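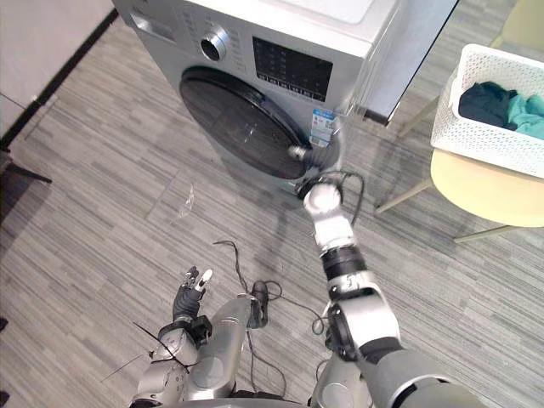
Title slide. Front-loading washer, door closed.

Making pie dough ahead
Talk notes, Mulligan Community Kitchen, Aug 25, 2024
Speaker: Honeylyn Pascual

Slide 1. Hello
Say who I am. I run the pastry side at Vonommont with Rogelio Tan. Last November we sold 2,624 pies, and every one of them started as dough made on an earlier day. Tonight is about doing the same thing at home with one pie or two.
Check that people at the back can hear. Handouts are by the door.

Slide 2. Why make it ahead
Dough that has rested overnight rolls out more easily and shrinks less in the oven. It also takes the messiest job off the day itself.
Ask who has made crust on Thanksgiving morning. Wait for hands.

Slide 3. The formula
One single crust, nine-inch plate:
242 grams all-purpose flour
160 grams cold unsalted butter
1 teaspoon sugar
Half a teaspoon fine salt
5 to 6 tablespoons ice water
The odd flour number comes from Tin-yau Ng, who wrote our recipe book and weighed his own two cups. Say that measuring by cup is fine if you spoon the flour in and level it. Scooping packs it and the dough comes out dry.
Double everything for a top crust.

Slide 4. Cutting in the butter
Cut the butter into half-inch cubes and put them back in the fridge while you measure the rest. Toss the cubes in the flour, then press each one flat between finger and thumb. Stop when the biggest pieces are the size of a lima bean.
Food processor is OK. Short pulses, eight or so, then tip it into a bowl before adding water. People nearly always overdo it in the machine.
Pass around the two bowls, one right and one overworked.

Slide 5. Water
Add four tablespoons, toss with a fork, then add the rest a little at a time. Squeeze a handful. If it holds together with a few dry cracks, it has enough. Flour takes more water in winter when the house is dry, so the number on the handout is a starting point.
Vinegar question will come up here. I have made it both ways and can't taste or feel a difference with one teaspoon. Leave it in if your grandmother did.

Slide 6. Wrapping and resting
Press into a disk an inch thick, with smooth edges. Wrap tightly. Two hours in the fridge is the least I would do, overnight is better, and after three days it starts to turn gray. The gray is harmless but it looks bad in a pale crust.
Freezer: wrap again in foil, write the date on it, use within three months. Thaw overnight in the fridge, never on the counter.

Slide 7. Rolling
Let a cold disk sit ten minutes. Whack it a few times with the pin — this softens the butter without warming it. Roll from the middle out and give it a quarter turn after each couple of strokes. More flour on the counter than you think, then brush it off.
DEMO. Use the disk marked A. Disk B is the spare.
If it cracks at the edge, pinch it and keep going. If it sticks, slide it onto a sheet pan and chill for fifteen minutes.

Slide 8. Freezing it already in the plate
Line the plate, crimp, freeze uncovered until hard, then bag it. Metal or foil plates only. Glass from the freezer to a hot oven can break.
Blind bake straight from frozen at 400, parchment and dried beans up to the rim, 25 minutes. Take the beans out and give it another 10 to 12.

Slide 9. Things that go wrong
Tough crust: too much water or too much handling.
Sides slid down: didn't rest, or beans only halfway up.
Soggy bottom: bake on the lowest rack, on a preheated sheet pan.
Butter pooling in the plate: dough was warm when it went in. Tell the story about Wilfredo Fajardo and the broken fridge if there is time. Skip if past 7:40.

Slide 10. Questions
Likely ones: lard (yes, swap up to half), gluten-free (different recipe, see back of handout), salted butter (leave out the salt).
Thank Florante Buenaventura for the ovens. Samples are on the side table, apple on the left, plain crust with cinnamon sugar on the right. Bring the rolling pins home.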